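Planning Software Group: Progress on the Desktop Disassembly Work Cell

31 May 2022

The Planning Software Group has completed the first stage of its work on Claltar, the task planner that directs robot arms in the servicing and disassembly of used desktop computers. The stage was led by Lev Pavliuk and carried out at the Draltovia laboratory. Its purpose was to replace fixed, hand-entered arm positions with positions computed from the wrist camera view at the start of each step.
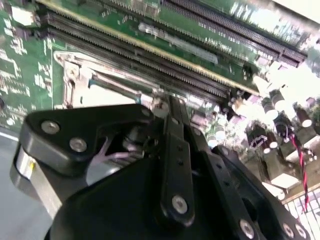

Under the previous arrangement, an operator taught every approach by hand and saved it by name. A case placed a little to one side meant that the whole set had to be taught again. Claltar now finds the main parts of the motherboard, estimates the pose of the board, and plans each approach relative to that estimate. The perception module, Fang, reports a confidence value with every pose, and the planner will not begin a descent when that value is too low.

The group ran 200 planned approaches with the new release. Of the first 100, 81 were accepted on the first pose estimate. The others required a second view, taken from a higher position - a step that the planner now requests without operator input. Most of the low values came from glare on bare metal, and work on exposure control is continuing.
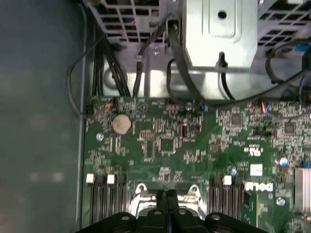 How does the planner deal with loose cables inside the case?
Cables are treated as regions to avoid, each with a safety margin, and are not modeled as moving objects. If no path clears the margin, the planner stops and asks the operator for a decision.

Changes to the control layer were smaller. Force limits are now set for each step in a single settings file, and the log viewer, Jirkis, displays the planned and measured paths on the same time axis. Seven faults in the earlier logging code were closed during this work. 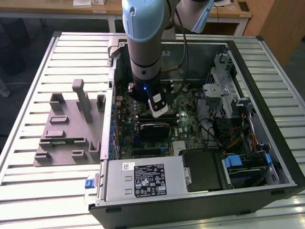 Collision checking remains the slowest part of each planning cycle. The earlier model of the work cell held only the arm and the table, and all other objects were entered as simple boxes. The new model includes the open tower on its side, with the drive cage as a separate upright obstacle, and the gray fixture plate beside the tower with its post and raised holders. The post receives its own margin, as the shortest path between the fixture and the board often passes close to it. Planning time has increased as a result, and the group intends to reduce it by checking distant objects less often.

The next release of Claltar is planned for October. Groups that wish to test it on their own cells should send a written request to the Draltovia laboratory.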